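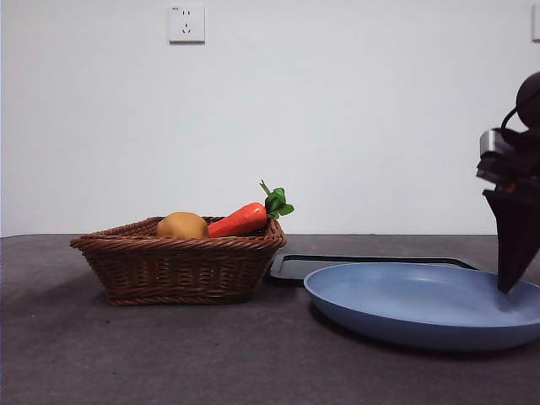
Plerngate: frequently asked questions

What is Plerngate?
A method for teaching a robot arm to follow short spoken or typed requests, such as "put the carrot on the plate." It was developed at Stetano and tested there and at our second site in Burkby.

How much training data did you use?
We recorded 400 demonstrations per task, each one driven by a person. Failed attempts were kept and labeled as failures.

Why toy food?
Toy vegetables keep their shape and color for months. Real ones don't, and that makes runs hard to compare.

What does the "gate" do?
It is a small network that scores each planned motion before the arm carries it out. If the score is low, the arm stops and plans again. It gets 3 tries, then the run counts as a failure.

Does it work with one camera?
Yes. All results in the paper use a single fixed camera. Adding a wrist camera helped on 2 of the 9 tasks and made no clear difference on the rest.

What does it do badly?
Leafy tops and thin handles. The arm sometimes closes on the leaves and drops the item on the way over. Deep baskets are also harder than shallow ones.

How does it compare with Stöcker?
Stöcker is our older method, with no gate. Both were trained on the same demonstrations. Plerngate is slower per run but drops fewer items.

Can I get the code?
The training code has been up since September. The demonstrations will follow once we finish checking the labels.

Last updated October 23, 2022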